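Wooden chopsticks - how do you wash and dry them so they don't go musty?

Posted in Kitchen & Cleaning, Feb 23, 2024

Skindia
I bought a set of plain light wooden chopsticks from Grascombe in January and use them most evenings. I wash them by hand and stand them in a mug to dry. The thick ends are fine but the tips have started to smell a bit sour. Is it the soy sauce soaking in, or am I drying them wrong? I don't want to throw out a whole set after a few weeks.

Ong
It's probably the mug. If they stand tips down, the water runs to the bottom and sits there. Wash them soon after the meal, rinse, wipe them with a tea towel, then lay them in a wide bowl, spread apart, and leave them out for 24 hours before they go in a drawer. I keep mine on the worktop with the vinegar and soy sauce, well away from the kettle.
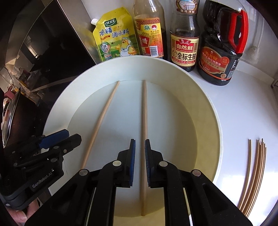
Eltia wrote that a bowl is all right for one or two pairs but a wire rack is better for a full set, as air gets underneath. She also said not to leave them soaking in the sink - three minutes in hot soapy water is plenty.

For the smell you have now, rub the tips with a paste of bicarb and water, rinse and dry as above. If it comes back after that I would replace them. Mine usually last around 120 meals.

Grascombe_fan
just put them in the dishwasher, never had a problem

Skindia
Thanks both. Mine were tips down, so I've turned them round for now and will try the bicarb tonight. The dishwasher isn't an option, we haven't got one.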